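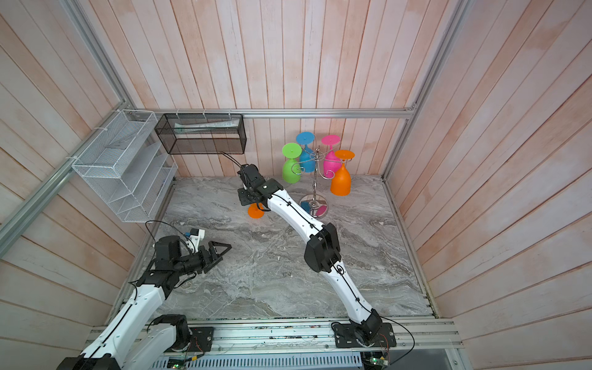
Leave the Fumbles In

December 30, 2020

My mother taught me to drive in a paddock, and what I remember best is the afternoon I put the back wheels in a ditch and she made me get them out again myself. She sat with her hands in her lap and a thermos between her feet and wouldn't so much as point. I've been driving for a good many years now and I couldn't tell you a thing about all the laps I did where nothing went wrong, but I could draw you that ditch.

I've had her on my mind this year, because I have spent most of it collecting demonstrations for a pair of robot arms, and the longer I do it the more convinced I am that our whole little trade has a tidiness problem. We throw away the ditches. I'd like to make the case for keeping them, and I'd like to make it slowly, if you'll bear with me, as I'm a slow sort of person and the work has made me slower.

The job, for those of you who come to this newsletter for the woodworking columns and have wandered into mine by accident (welcome!), goes like this. Two arms are bolted to a rail. A person moves them by hand from a pair of leader arms, and everything gets recorded, the joint positions and the pictures together, from the moment you press the pedal until the moment you let it go. One recording is an episode. When you've got a heap of episodes you hand them to the learning side of the building and they train a policy, and then everyone crowds round to see whether the arms can do by themselves what you've been doing for weeks until your shoulders ached.

Our task is plastic wine glasses. There's a rack with a round mirrored base and curly hooks at the top, the sort of thing a person gets as a wedding present, and the glasses hang upside down from it. You pick one up off the table, turn it over, and slide it onto the rack. A child could manage it while talking to you about dinosaurs. With a parallel gripper and no feeling in your fingertips it's a proper afternoon's work, and I say that with great affection for it.

We finished the first round in May with 1,985 episodes. That number went up on the whiteboard and we had a cake. Then Leif Skjelbred, who runs the collection side at Virnar and who is a far more patient man than I am, sat down to do the review, and this was where he and I had our disagreement, and we have been having it, very pleasantly, ever since.

Leif's rule was that an episode had to be clean. Approach, grasp, turn, hang, retreat. If the glass slipped, the episode was cut. If you bumped the rack, cut. If you hesitated over the hook for longer than seemed reasonable, you could keep it, but he'd put a little mark beside it, and I collected a great many little marks. I understand why he did it. He'd come to us from a place called Wetater where they had taken the opposite view and kept everything, and he'd watched a policy learn to hover. It had seen so many people dithering above the target that it had concluded dithering was part of the job. There's a terrible sort of comedy in watching a machine reproduce your own uncertainty back at you, and I can see how it would put a man off.

But look at what we were left with. A clean set of glasses, every one standing up nicely where a glass ought to stand, every one going straight to its hook. And what happened the first time the policy knocked one over? It carried on. It closed its fingers on the air where the glass had been, lifted the air very carefully, turned the air over, and hung it on the rack. I laughed until I had to go and stand in the corridor, and then I came back in and felt rather sad about it, as you would if you'd raised somebody to have perfect table manners and never once let them see a spill.

It had never seen a glass lying on its side. That's the whole of it. In all those episodes we had never shown it one, or rather we had shown it plenty and then somebody had gone through and taken them out. People drop things! I dropped things by the hour. Every time I dropped one I did something next, and what I did next was the cleverest thing in the recording. I'd bring the gripper down low, nudge the glass a little so the stem came round, take hold nearer the bowl than I'd like, and use the other arm to set it right. I got good at it. I would put my recoveries up against anyone's on the floor. All of that was on the disk and all of it was deleted as rubbish.

So now we start some of them in the ditch. I asked for it and Leif, bless him, gave me 100 episodes to prove my point, with the rest of the glasses left hanging on the rack and one lying on the table on its side, facing wherever it happened to roll. I was insistent about the rolling. My worry was that if we placed it, we'd place it politely, with the stem towards the gripper, because the hand that sets the table belongs to the same person who has to clear it and you can't help being kind to yourself. I tip it over and take what I get.

They're miserable episodes to record. A small plastic glass lying down is a slippery customer, and a mirrored base is no friend to anybody judging distance through a camera, as you find yourself steering towards a patch of colour that turns out to be the underside of something else. My first good one took 11 attempts. I kept the other attempts too, labelled as what they were, and I want to talk about labelling, as it's where I think Leif and I have nearly met in the middle.

He was right that you can't simply pour everything in. A recording where the operator gets bored and waves the arm about is worth nothing, and one where I've knocked a glass clean out of reach and given up doesn't teach much besides giving up. What I'd ask for is that someone sits down and says what happened. Slipped at the grasp, recovered. Hit the hook, backed off, second go successful. Abandoned. It takes a person a couple of minutes with a cup of tea, and the person ought to be the one who was driving, on the same day, while they still remember what they were trying to do. I've read labels written by somebody else a month afterwards and they're like reading a stranger's description of your own kitchen. The facts are more or less there and the sense has gone out of it.

I know the objection, because it was put to me very well by a fellow from Hägglund at the last open evening, over the sausage rolls. He said that labour is the expensive part, that what I was describing sounded lovely and wouldn't scale, and that with enough plain episodes the rare cases look after themselves. He may well be right about a building with a hundred cells in it (he had a nice manner and I was sorry when his ride came). I can only speak for ours. We have 2 stations and four operators, and for a shop our size the rare cases don't look after themselves one bit. They get swept up by whoever's doing the review, in perfectly good faith, with a sensible rule in hand.

There's a pride in it as well, and I'd be leaving something out if I skipped over that. Operators don't like being recorded badly. When I started I would lift off the pedal the instant a glass went over, quick as anything, and reset, and tell myself I was protecting the data. I was protecting my average. There was a tally by the door in those days with everyone's clean episodes on it, and I'm as vain as the next person. The Lurneck team still keep one, I'm told, with a prize at the end of the quarter. I'd gently suggest they take it down, or else add a column for the best rescue. I'd win that column, mind you, so take the advice with as much salt as you like.

What I'd say to anybody beginning on this sort of work is to spend a morning watching somebody do the task with their ordinary hands at an ordinary sink. Count nothing, just watch. They'll bump things and catch them. They will put a glass on a hook, see it's not seated, and give it a small push with a knuckle without breaking off their sentence. If your recordings don't have the knuckle in them somewhere, then what you've collected is an account of how you'd like to be seen doing the washing up.

We go back in the new year for the second round. Leif has drafted the protocol and he sent it to me before the break, with the section on cuts rewritten and a note in the margin asking whether I'd be happy with two categories of recovery or wanted three. I want three. I've written him rather a long email about it, and he hasn't answered yet, and I expect he's out skiing. In the meantime there's a question I'd love to hear from readers on, which is what you do about an episode where the glass gets hung beautifully on the wrong hook. I've been keeping those in a folder of their own and I go back and forth on them nearly every night.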